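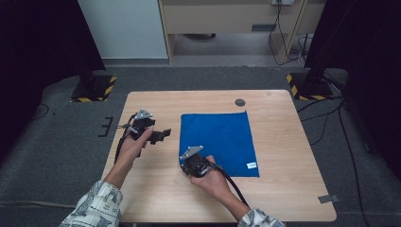

Chapter 4
Flat Textiles: Cloths, Towels and Their Folding

4.1 Scope of the chapter

Chapter 3 dealt with hard surfaces and the agents used on them. The present chapter deals with the cloth itself: its construction, its state when laid out, and the methods by which it is folded, stacked and returned to store. The treatment is limited to flat, hemmed or cut-edge textiles with four corners. Mop heads, pads and sleeves are covered in Chapter 6, and garments are outside the scope of this book.

The reader should be able, at the end of the chapter, to name the parts of a cloth, to lay it flat on a work surface in a stated orientation, to carry out the half fold, the quarter fold and the third fold, and to judge a finished fold against the tolerances in Table 4.3. Familiarity with the fibre terms in Section 2.2 is assumed.

4.2 Terms

A flat textile has a face, a reverse, four edges and four corners. On many microfibre cloths the face and the reverse have the same pile height, and the two sides may then be treated as equal for folding purposes. Where the pile differs, the longer pile is taken as the face.

The label edge is the edge to which the care label is sewn. If the label is sewn close to a corner, that corner is called the label corner and is used as the datum for all later steps. The remaining corners are numbered clockwise from the datum, so that the label corner is corner 1. A blue cloth laid square on a table with its small white label near the lower right corner therefore has corner 2 at the lower left, corner 3 at the upper left and corner 4 at the upper right, as seen by the person folding it.

Slack is cloth in excess of the flat distance between two points. It shows as a ripple or a raised area, and is most often found at a corner. Slack is distinct from crease, a line of set deformation in the pile or ground that remains when the tension is taken up. Slack is removed by drawing the cloth; crease is reduced by laundering or by pressing, and only in part by hand smoothing.

Squareness is the degree to which the four corners approach a right angle. Few cloths in service are truly square. Repeated washing shrinks the hem thread and the ground at different rates, and the edges bow inwards. A cloth sold as square should be measured along both directions before it is assigned to a folding class.

4.3 The work surface

The work surface should be flat, dry and larger than the open cloth on every side. A margin of one hand's width is the usual minimum, and allows a corner to be carried across without the forearm dragging on the cloth. A table with rounded corners is preferred to one with sharp corners, on which loops of pile may catch.

Surface friction has a marked effect on the work. On a smooth surface the whole cloth tends to travel when one corner is drawn, and the opposite edge must be held. On a rough surface the cloth stays in place but slack is harder to remove, and the cloth must be lifted and relaid. A plain wooden top falls between the two and suits most folding tasks.

Openings in the table top, such as the round cable grommets fitted to office desks, should lie outside the folding area. A cloth laid over an opening has no support at that point and smoothing by hand will push the ground into it. The cloth is placed nearer the worker, leaving the opening beyond the far edge. Where a table is used for one task over a long period, the position of its legs may be marked on the floor with tape so that it can be returned to the same place after cleaning.

The contrast between cloth and surface is of practical importance. Dark or strongly coloured cloths on a pale top show their edges clearly, and misalignment between layers is seen at once. White cloths on a pale top are more difficult, and a coloured sheet may be laid beneath them.

4.4 Grip

A cloth may be held by pinch or by scoop. In the pinch grip the layer is taken between two opposed surfaces, close to the corner and on the diagonal. In the scoop grip one surface is slid beneath the edge and the other is lowered on to it. The scoop grip is slower but takes up all the layers present, and is therefore used for the second and later folds.

The commonest fault in the pinch grip is to take the cloth too far from the corner. The free corner then drops and turns under when the edge is carried across, and the fold has to be opened and repeated. As a working rule, the grip is taken no further than 2 cm from the point of the corner.

When both hands are used, they should take adjacent corners, never opposite ones, and should rise together. If one hand is engaged at the corner and the other is waiting, the waiting hand is kept above the surface and clear of the cloth.

4.5 Preparing the cloth

The following sequence is used before any fold.

1. Lay the cloth on the surface with the face down.
2. Find the label and turn the cloth until corner 1 is at the lower right.
3. Hold the near edge and draw corner 3 away from the body.
4. Draw corner 4 in the same manner.
5. Smooth from the centre outwards, using the flat of the hand.
6. Inspect the corners for slack and repeat step 3 or step 4 as required.

Slack at a single corner is acceptable if it can be covered by a fingertip. Slack that extends along an edge is not, and will appear in the finished fold as a step between layers.

The sequence given above follows Barua and Belkadi, whose trial at the Tulla linen store compared it with an unprepared half fold. The trial used 19 cloths of one size, and a total of 2308 folds were recorded. Most of the rejected folds in the unprepared series were traced to slack at corner 4, the corner furthest from the datum on the worker's right. Their reject criterion was stricter than that of Table 4.3 and the two sets of results should not be compared directly.

4.6 Choice of fold

Three folds are considered in this chapter. The half fold brings the near edge to the far edge and gives two layers. The quarter fold is a half fold followed by a second at right angles to it, and gives four. The third fold divides the cloth into three bands – it is used where the store shelf is shallow – and gives three layers, with one edge enclosed.

The label should finish on the outside of the lowest layer. With the half fold this follows from the preparation in 4.5 and no further step is needed. With the quarter fold the direction of the second fold must be chosen with care, and the method is set out in Section 4.8.

4.7 The half fold

The half fold is described first because its faults carry through to every fold built on it. The near corners, 1 and 2, are gripped as described in 4.4 and raised until the near half of the cloth is clear of the surface.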